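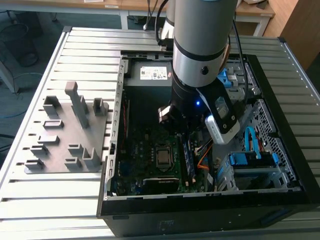

An open desktop case on the workbench, with the processor showing in its socket.

Old computers: what to do with yours before the October collection

The parish will hold another collection of old electrical goods in October, at the hall in Pirkcombe. Last year's collection took in 283 items, and a good many of them were desktop computers that had been sitting in lofts and under stairs. Several people asked at the door what they should have done first, and a few went home again with their machine because they weren't sure. Glenys Hinds has asked for the answers to be set out in the newsletter, so they are given below.

Start with your files. Switch the computer on if it will still start, and copy anything you want to keep. Photographs and letters are the usual things, but look in the downloads folder and on the desktop as well, and check whether your email is stored on the machine itself. Older email programs often kept everything on the one computer, and once it goes, the messages go with it. An external drive is the simplest place to put it all. Open a few of the copied files on another computer before you delete the originals.

Next, sign out of everything. Some paid programs only allow a set number of computers, and a licence can stay tied to a machine you no longer own. Dinesh Shakya had this with his accounts software when he closed the shop in Trascombe, and it took three phone calls to get it released. Look in each program's account or help menu for a way to deactivate it. Make a note of any licence keys at the same time.

Then there is the drive. Deleting files and emptying the bin doesn't remove them properly. On most fairly recent versions of Windows you can choose to reset the computer and remove everything, and there is an option within that to clean the drive fully. Choose the full clean. It can take several hours on a large drive, so start it in the morning and leave the machine plugged in.

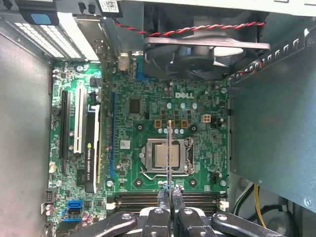 If the computer won't start, the drive can be taken out and kept. Unplug the machine from the wall first, hold the power button in for a few seconds, and lay the case on its side on a table. Most side panels come away with a couple of screws at the back or a single latch. In an older desktop the drive is normally a flat metal box in a bay near the front, with two cables going to it. Newer machines may have a small thin card screwed straight to the main board, and it is easy to miss. Some machines have both, so look for the second one before you put the panel back on.

You don't need to take anything else out. The memory and the processor don't hold your files once the power is off, and a machine with those parts left in is much more likely to be used again. Please don't open the power supply, which can hold a charge after it has been unplugged.

Laptops are harder. The batteries are sometimes glued in, and we would rather you left them alone. If a laptop battery has swollen, or the case is bulging around the keyboard, don't charge it and don't bring it to the hall. The council's household waste site will tell you how to hand it in.

What we can take in October: desktop computers, laptops in sound condition, flat screens, keyboards, mice, printers without ink cartridges, and cables of any kind. We can't take the old deep glass screens this year. Emiliano Gallardo will have his van outside for anything heavy, and if you can't get to the hall he will collect from houses in Pirkcombe and on the Trascombe road. Leave your name and address at the post office counter if you would like to be added to his round.

Machines that still work will be passed on to households that have asked for one. Lorena Mansilla keeps the list and would be glad to hear from anyone who needs a computer for school work or job applications. There is no charge and no form to fill in. The rest will be sent for recycling.

Please label your computer with a strip of tape saying whether it starts and whether the drive has been wiped or removed. If you have the power lead, tape it to the case. Last year we had a box of 30 leads and no idea which machine any of them belonged to.

The hall doors will be open from ten until three. Parking is in the field behind, by the lower gate.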